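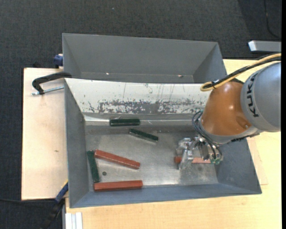 Green and reddish-brown bars in a gray metal bin.

News / Company / Legal announcements

August – by Haris Omerović, Press Office, Steneo

Court in Gatska rejects claim against Steneo over warehouse contract

GATSKA – The commercial court in Gatska has rejected the claim which Plirnex brought against Steneo over the storage contract for the Kos warehouse. The judgment was read in open court at 9:30 in the morning and was sent to both parties in writing.

Plirnex asked for payment of 276 invoices that it considered unpaid. The court found that 253 of them were paid within the agreed term. The other 23 concerned services which were never ordered, and for these the court did not find any duty to pay.

The court also ordered Plirnex to cover the costs of the proceedings. The written judgment has 53 pages, and Plirnex may appeal within the period given by law.

"We are satisfied with the decision and we thank our employees who searched the old records with much patience," said Haris Omerović, spokesman of Steneo. "We remain open for a conversation with Plirnex."

The decision has no effect on daily work in Kos. All 200 employees at the site keep their present contracts, and deliveries to customers continue by the usual schedule – also in case of an appeal.

Steneo will not give further comments until the judgment becomes final. Questions from journalists can be sent in writing to the press office in Gatska.

Tags: Court decisions, Contracts, Kos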